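Effect of Storage Container on Moisture Uptake in Dried Rice Noodles

Project report, Food Materials Laboratory
Group members: Kamonchanok Jitpraphai, Triin Koppel, Haruto Murakami
Supervisor: Somkiat Klinhom

1. Background

Dried rice noodles are sold at low moisture content and gain water when stored in humid air. Above a certain level the strands soften, stick together and become open to mold. Household storage varies widely, from the original bag folded over to a jar with a rubber seal. The project compared three common methods under the same conditions.

2. Materials

The noodles were a flat, medium-width type from one production lot, bought at the Luangrath market. Three containers were tested: the retail bag closed with a clip, a screw-top plastic tub, and a glass jar with a rubber gasket. An open tray served as the control. Each container was filled with 455 g of noodles. The strands were not broken to fit, so the jar was filled with the noodles standing upright and had more headspace than the tub.

3. Method

All containers were kept in a humidity cabinet for 672 hours. The cabinet was opened only for weighing. Each container was weighed closed, on the same balance, and its empty mass was subtracted. Moisture content at the start and end was found by oven drying small samples to constant mass. The samples were ground first, as whole strands dried unevenly in the trial run.
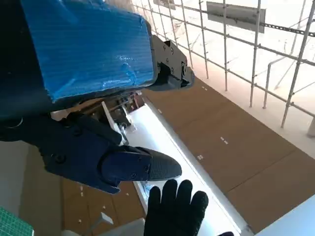 Moisture content is given on a wet basis throughout. Mass gain was treated as water only. The balance was checked against a 1,000 g reference mass before each weighing session, and no correction was needed.

4. Results

The open tray gained mass fastest and leveled off before the end of the test. The clipped bag followed the same curve with a delay. Most of the difference between the two was in the first part of the storage period. The tub gained mass slowly and at a nearly constant rate. The change in the jar was too small to separate from the scatter between repeat weighings.

Strands from the tray bent without snapping at the end of storage. Strands from the tub and jar still broke cleanly. The bag gave mixed results, with softer strands near the clip.

5. Discussion

The results agree with leakage at the closure as the main path for water vapor. The bag film was intact, and the softer strands near the clip point to the fold. The tub lid has no gasket, so some exchange through the thread is expected.

Two limits should be noted. Only one container of each type was tested, so variation between lids is unknown. The containers also stayed closed between weighings, while a kitchen container is opened often. A follow-up test with scheduled opening is planned for November.

6. Acknowledgments

Pornthip Chuensuk trained the group on the drying oven and reviewed the moisture calculations.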